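Drotex Owners Board > Data and Training > How many demos before the policy stops being an idiot?

Page 1 of 1

oz_lacerda
Posts: 605

I have been collecting bedroom tidying demos for three weeks and I'd like a second opinion before I lose another weekend to it. Task is "clothes off the bed, onto the nightstand or into the bin, instruction given in text." Two arms, multi-finger hands, one head view and the wrist views, teleop through the Drilari rig. My lead, Mirela Assunção, wants 2000 episodes by December. I have a spreadsheet that says I can do it and a lower back that says otherwise.

My current policy does fine on a single T-shirt on a flat mattress. Add a rumpled duvet and it grabs the duvet every time, with tremendous confidence. I've seen hotel staff with less commitment. So I've started keeping the bed messy and putting two garments close together, one dark and one teal, to make it choose.

Start pose is arms low, hands open, facing the bed from a few steps back. I log the head view before I touch anything. Typical starting state:
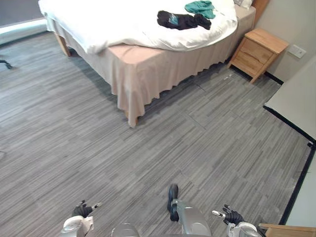
What I have tried so far

1. More episodes of the same thing. The loss went down and the duvet went on the floor.
2. Cropping the head view to the mattress. Helped with picking, then it walked into the nightstand.
3. Dropping every episode where I hesitated. This removed most of my episodes.
4. Changing the instruction wording. "Pick up the black one" and "pick up the dark shirt" gave me two different robots, neither of them good.

Anything obvious I'm missing?

cordeiro_a
Posts: 90

Number 3 is your problem. Hesitation is information. If you only keep the smooth ones, the model never sees what a person does when the first pinch comes up empty. We kept ours in, retries and all, and the recovery behavior showed up without anybody asking for it.

Also, 2000 of what? If it's 2000 with the same bed in the same corner, you will have an excellent model of that corner.

oz_lacerda

There are two rooms. The other one has a worse carpet.

leite_emerson

Disagree with Ademir, and not for the first time. Hesitation is information about the operator. I went through a batch from our old Rarkis setup and half the pauses were the guy looking at his phone. The policy picked it up beautifully. It would reach toward a sock and then stop and think about its life.

Keep retries. Cut pauses. Those are separate things and a gripper state log will tell you which is which.

cordeiro_a

Cutting pauses makes the joint velocities jump at the splice. Have you looked at yours?

leite_emerson

I have. I smooth across the splice. Have you looked at yours?

ishbel_lennox
Moderator

Gentlemen.

Osvaldo, can I ask something boring: what do the wrist streams look like during your start pose? Everybody posts the head view, since it's the flattering one. When I audit a set, I open the wrists first. If half of every episode is hand and carpet, the model has a lot of chances to learn what carpet looks like and very few to learn what a sleeve looks like.

oz_lacerda

Boring and painful. I pulled one up this morning. Post, black ribbed sleeve, three fingers hanging down, stripes to the horizon, and what I think is a bit of tape on the carpet. A bit of the robot's own gripper has wandered into the corner too.

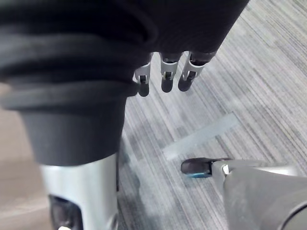

I went through a bunch of episodes after that and the opening few seconds are all some flavor of this. The operator (me) gets settled, wiggles the hands, makes sure the link is alive, and only then goes for the bed. I had been feeding all of that in as if it were wisdom.

So the plan is to trim every episode to the moment the first hand starts to rise, with a short lead-in kept so the model still knows where home is. I'm leaving the wrist resolution alone for now. Emerson will tell me that's wrong.

leite_emerson

It's wrong. But the trim is right, so do that first and we can fight later.

cordeiro_a

Don't trim all of them. Leave some with the full idle start or it will never sit still when there's nothing to do. Ours used to fidget between tasks. It looked like it needed the bathroom.

leite_emerson

For once, fine. Agreed. Somebody write down the date.

ishbel_lennox
Moderator

Friday, September 23, 2022. Pinned.

On the stripes: I'd worry about those more than the tape. Diagonal streaks slide sideways in a wrist view whenever the arm moves, and I've had a model use floor texture as a poor man's odometer. It worked great until we put down a rug. If you can stand it, throw a few plain mats under the start position for one session in three and see whether success changes. If it does, you have your answer, and you won't like it.

oz_lacerda

I have mats. I have every kind of mat. I'll run it Monday.

Adding one more from the same day for Ishbel, as penance. It's a wrist view that is mostly blurry pale something right up against the lens, with three fingers poking down out of a black something. I tagged it "occluded" and then couldn't decide whether occluded frames should count against the episode. The Dantas labeling tool only lets me mark whole episodes good or bad, so one ugly stretch condemns the lot. 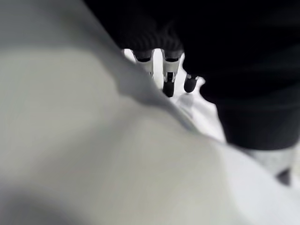 Question, so it's on its own line and doesn't get lost: should I throw out an episode when one wrist view is blocked for part of it?

ishbel_lennox
Moderator

Keep it, as long as the other views are usable and the task got finished. Blocked wrists happen all the time with cloth, and a model that has only seen clear ones will panic at the first blanket. I only bin an episode when every view is useless at the same moment, or when the streams have drifted out of sync. Put the blocked spans in a side file with start and end times, so you can weight them down later without recording anything again.

cordeiro_a

Seconding the side file. We didn't keep one and had to rewatch everything.

leite_emerson

I'd still drop the worst of them. A blurry view teaches blurry habits.

cordeiro_a

Based on what?

leite_emerson

Based on rewatching everything.

oz_lacerda

OK. Trim most, keep some idle starts, keep retries, cut the phone pauses, side file for the blocked spans, mats on Monday. I've told Mirela the 2000 may be a smaller and better number. She asked how much smaller. I said I'd check with the forum, and she has stopped replying to me.

ishbel_lennox
Moderator

Post the mat results either way, please. People only ever come back when it worked.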